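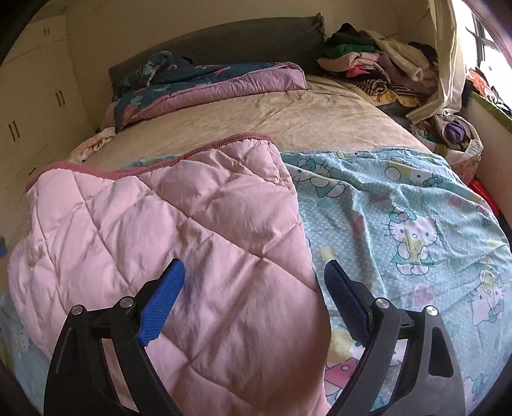

## Samalard hand gripper: questions and answers

**What is it for?**
Recording household jobs by hand, mostly folding and bed making. The recordings go towards training the arm on the Kornix bench.

**Is there a motor?**
Not in this version. You work the fingers with your own hand. A motor version is planned for October.

**What are the pads made of?**
Soft printed rubber, with ridges across the face. We print them at 200 mm/s or slower.

**The fingers have gone floppy. What now?**
Tighten the pivot screws a little at a time. They should hold without rubbing. If a finger still wobbles, the hole has worn and you need to print a new one.

**Can it pick up a quilt?**
Take hold of the folded edge, not the flat middle. It is rated for up to 900 g, so drag a heavy quilt along the bed and don't lift it clear.

**How wide does it open?**
114 mm between the pads.

**Where are the files?**
In the Esix folder on the workshop drive. Use the set marked 8th September. Older finger files don't fit the present body.

**Who do I ask about spares?**
Maribeth Cruzado. Pads are in drawer 6.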